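January
By Iraís Hinojosa

About Pastell

People often ask how a business can keep going on nothing but tidying, and I usually tell them to come and see one of our mornings, because by the time the kettle has gone on there is plenty to talk about. I started Pastell after years of sorting out other people's stockrooms at Strebel, where I learned that most clutter is simply stuff that was put down for a minute and then forgotten.

There are two of us full time, and between us we have helped more than 30 households, a couple of village halls and one very patient dentist's surgery. We work slowly and we chat a lot – I make no secret of it – and we never throw a thing away without asking first. Our short course, Illumby, grew out of those chats. It runs over two mornings at our workroom in Noltovano, and it is all done with ordinary things: bowls, packets, cans, drawers that never quite get shut.

We always begin with the top of a cabinet. It's the handiest flat surface in most rooms, so everything lands on it, and clearing it is a job anyone can finish before elevenses. Rubbish goes first, then crockery back to the kitchen, and only then do we look inside the drawers and bins.

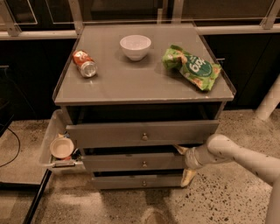 A can, a snack bag and a small white bowl on top, with the drawers and the side bin still to do.

If you'd like us to visit, or just fancy a natter about your cupboard under the stairs, do get in touch. First visits are free, and we bring our own biscuits.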